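Prepared by Loubna Mansour and Pejman Rostami
Supervisor: Magdy Soliman

# Surface Runoff and Tree Shade on Unkerbed Access Lanes

## 1. Background

Many older service lanes were sealed over an existing gravel track and never given kerbs or a piped drain. Rainwater leaves the pavement along its whole length and soaks into the verge, or runs along the edge until it finds a low point. Over time the edge softens, the seal breaks back and the lane becomes narrower. Repairs usually replace the lost width without changing where the water goes.

This report looks at whether shade from trees beside such a lane changes how long the surface stays wet after rain, and whether that has any bearing on edge wear. The question came out of a second-year unit on local drainage. Our first proposal was to measure flow volume, but the equipment was booked out for most of the term and the topic was narrowed to drying time.

## 2. Sites

Two lanes were used, referred to by the names on the council plan: Gornach and Dremlow. Gornach is flat and open to the north. Dremlow has a slight crossfall and a row of mature trees on one side. Both carry light vehicles only. A third lane, Wornotau, was dropped after the first visit when part of it was dug up for a water main.

The Gornach test section is 196 metres long. The Dremlow section is shorter and was measured between two driveway crossings. Neither has been resealed since the plan was drawn, according to the works register.

Lanes of this type share a few features that matter for drainage. The seal has no formed edge, buildings often stand close on one side, and roof water may be discharged at ground level. Where trees grow opposite the buildings, their shadow can reach well across the pavement, and the colour of the seal makes it hard to judge moisture by eye under changing light.

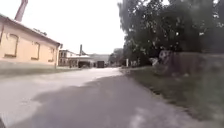

## 3. Method

Readings were taken with a hand-held moisture meter held flat against the seal for 6 seconds. Each section had three lines of points: one near each edge and one along the centre. Points were marked with chalk before rain was forecast and re-marked when it washed off.

A round of readings began once rain had stopped and standing water had left the centre line. Rounds were repeated every half hour until all points read dry or until dark. Radwa Tazi recorded air temperature and wind at the start of each round. Cloud cover was noted as clear, partial or full.

The meter was checked against a dry concrete block before each visit. It was replaced once, in April, after it began to drift. Readings from the visit before the replacement were discarded.

## 4. Results

At Gornach the centre line dried first and the two edges followed at nearly the same time. At Dremlow the edge on the shaded side stayed wet longest in every round taken under clear sky. The lag behind the centre line was about 2 hours. Under full cloud the lag was much smaller, and on one visit it could not be separated from the normal spread in the readings.

Leaf litter had a stronger effect than expected. Points with litter on them stayed wet after their neighbours had dried, including points in full sun. We had not planned for this, and the litter was brushed aside only on the later visits - the early and late rounds are therefore not strictly comparable.

Edge wear was scored by eye against the Gagnon chart supplied with the unit notes. The shaded edge at Dremlow scored one grade worse than the opposite edge. The crossfall also drains to that side, so the score cannot be put down to shade alone.

## 5. Limits and further work

The number of rain days was small and all fell in autumn. A site with shade on the high side of the crossfall would be needed to separate the two effects. Othmane Berrada has suggested a lane behind the old depot, which has the right slope but carries heavier traffic.

The raw readings are in Appendix A and the point layouts in Appendix B.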